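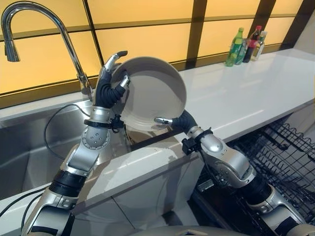 A robot holds a bowl over the sink, beside the open dishwasher rack.

Who gets the sink?
By Noémi Dobos
12/10/2022

I worked 4 years in the kitchen at Matheson, a residence with 26 rooms, and most of my evenings I stood at a sink. So when people tell me a robot will wash the dishes, I do not feel sad first. My hands feel glad. I write this so that no reader thinks I am against the machine.

In April the company that runs our kitchen, Ererwood, told the staff that bowls and plates will slowly be given to a robot. The letter spoke about labour and comfort. It did not speak about hours, and this is my complaint.

My colleague Csenge Gál has two evening shifts each week, and both are dish shifts. If the robot takes the bowls, does she move to the serving line, or does she stay at home without pay? She asked, and she was told it is too early to say. I think it was already late. A person with rent wants to know such things before the training, and she should not have to ask.

There is also a smaller matter. The sink was the place where new workers learned the kitchen. You stood there, you listened, and after some weeks you knew who eats no onion and which cook is in a bad humour – nobody wrote this down. If beginners do not start at the sink any more, the manager must choose another place for them to start, and pay for that time.

I would keep the robot. I would also put the new roster on the wall on the same day.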